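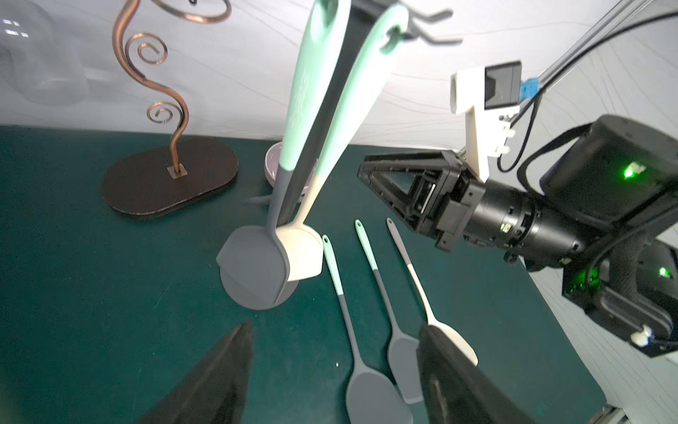

Hanging silicone spatulas when the drawer is full: stand or wall rail?

Asked in Kitchen & Storage, 3 answers

Hello everybody. I moved in January to a small apartment in Carkdale and the kitchen has only one drawer of good size. Cutlery takes all of it. I have silicone spatulas and spoons, some long and some small, and until now they were standing in a jar. The jar is too light and it fell two times, with everything.

All my spatulas have a hole in the end of the handle. I am thinking of two possibilities. First is a metal stand which goes on the counter, with curled arms on the top. Second is a rail on the wall with hooks. I rent, so I prefer not to drill, but the landlord told me that small holes are permitted if I fill them later.

My questions are these. Do the long spatulas fit on a stand, or do they touch the counter? And is it bad for silicone if the heads are touching something? The longest one measures 13 inches. The free height under my cabinet is 16 inches, so the stand cannot be very tall.

Thank you in advance, and sorry for my English.

Answer 1 (accepted, 14 votes)

I have used both in my kitchen in Stuscombe, so I will try to compare them for you.

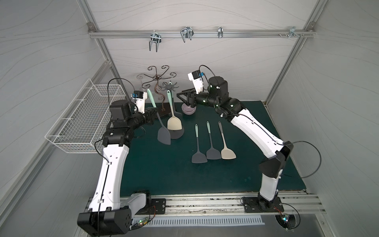
Wire hooks on a rail at the back, curly stand with two green-handled spatulas, three more spatulas on the table.

The stand is easier to begin with. You put it down and it is finished. But please measure it correctly. Do not measure the total height of the stand, measure from the place where the handle will hang down to the counter. In the shop these two numbers are not the same, and only the total one is written on the box. With curled arms the difference can be large, as the end of the curl goes higher than the hanging point. For a 13 inch spatula you want 14 inches there, and then you must still have enough room under the cabinet to lift the handle off. I think in your case it will be tight.

For the rail, look at the thickness of the hook before you buy. Some hooks are bent from thick wire and do not enter in a small handle hole. Take one spatula with you to the shop, it looks a little strange but it works. I bought my first hooks from Osagie and had to return half of them.

If I had only one wall and one drawer, I would put the long ones on the rail and the short ones on the stand.

Answer 2 (5 votes)

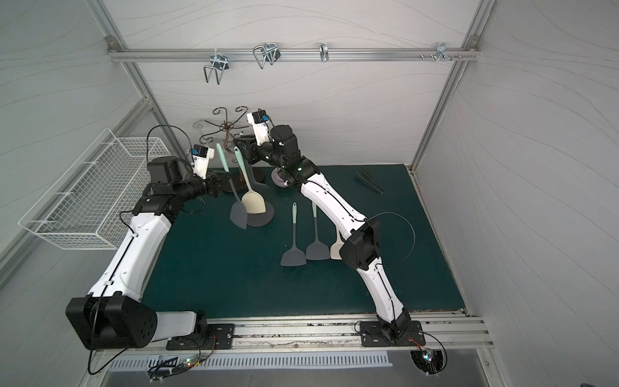 Silicone heads can touch the counter, I do not see damage from this. Mine have done it for a long time and they kept their shape. What I would watch is cleanliness, so wipe the counter there every evening and do not hang anything which is still dripping. If you choose a stand with scroll arms like this one, the heads come down to the table or very near to it, and wide heads side by side will cover each other a little. Put the widest one behind and the one you use most in front. Also look at the base. A stand with a small foot will lean when all the weight is on one side, so hang one left, one right, and then continue. A wire basket on the side wall is good too for short things which have no hole. I keep my pastry brush and measuring spoons in one.

About drilling: there are adhesive rails. Mine, from Flirkenent, is still on the tile after 70 washes of the wall, but on paint it came off in the first week and took some paint with it. Clean the tile with alcohol first and wait one day before you hang something.

Answer 3 (0 votes)

just use a heavier jar. put rice in the bottom

Comment from the person who asked: Thank you to all. I measured again from the hanging point and the stand in my shop is too short for the long ones. I will take the adhesive rail for these and keep the small ones in the jar for now. Does the rice not get dirty?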